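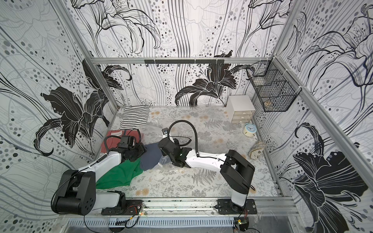 Bench arms, a heap of fabric and the plastic. Lilies courtesy of whoever chose the wallpaper.

Returns bench arms: three months in
Forum: Shop Floor > Warehousing and Returns

foldedcorner wrote:
Promised an update in January, so consider this prompt. We do clothing returns for Bromasden. The arms are on folding and bagging, which used to be my job and is now my job to watch. My title has changed to cell minder. My pay has not changed to anything.

What I didn't expect is how quiet it's got. There used to be four of us round one table, putting the world to rights over other people's jumpers. Now we've got a cell each and you have to shout. I know far less about Denise's divorce than I'd like.

parcelghost wrote:
Same at Primilach, except they called us "flow partners" and gave us a lanyard. What are your numbers like? Ours were all over the place for the first month.

foldedcorner wrote:
Last month's sheet says 2,531 items through the arms and 1,823 by hand. The sheet doesn't say who sorts out the bags the arms give up on, and those go in the arms' column. I have raised this. It has been noted.

Somtochukwu Onuoha wrote:
I look after the cells on the Stedimden site, so throw things at me if you like. Clear plastic is a pig of a job for a gripper. It's thin, it shines, it creases wherever it fancies, and the camera has to work out which bit is bag and which bit is cardigan. People do it by feel without thinking. If your bags are being booked to the wrong column, ask for a separate code for assists. We added one and the arguments got shorter.
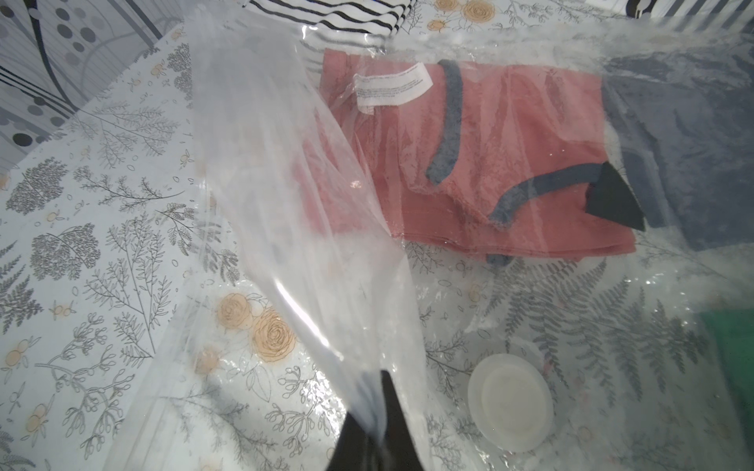
tapegun_tel wrote:
Does anyone lose hours when these go in?

Somtochukwu Onuoha wrote:
On our site the permanent staff kept theirs, but the agency shifts were cut and weren't brought back.

tapegun_tel wrote:
So that's a yes with a hat on.

Somtochukwu Onuoha wrote:
Fair. I'd only add that 16 people on our returns side had wrist trouble written in the accident book the year before, and I don't miss that.

parcelghost wrote:
My wrists are fine now, it's my neck. Eight hours looking down into a box waiting for it to need me. They swapped one ache for another and called it ergonomics.

foldedcorner wrote:
Seconded. Also the boredom. Folding was dull but your hands were busy, so your head could wander off. With this you have to pay attention to something dull, which is a different trade altogether.

tapegun_tel wrote:
Disagree with you both, sorry. I did nine years of folding at Adeyemi and I'd have kissed a robot. Ask to be trained on the resets and the programming side. That's where the grade is.

foldedcorner wrote:
I did ask. There's a waiting list, and you apply through an app that doesn't work on the warehouse wifi.

parcelghost wrote:
Stand by the smoking shelter, two bars there. And put in for the assist code while you're at it.

foldedcorner wrote:
Off to the shelter on my break then. Will post when I hear back about the code.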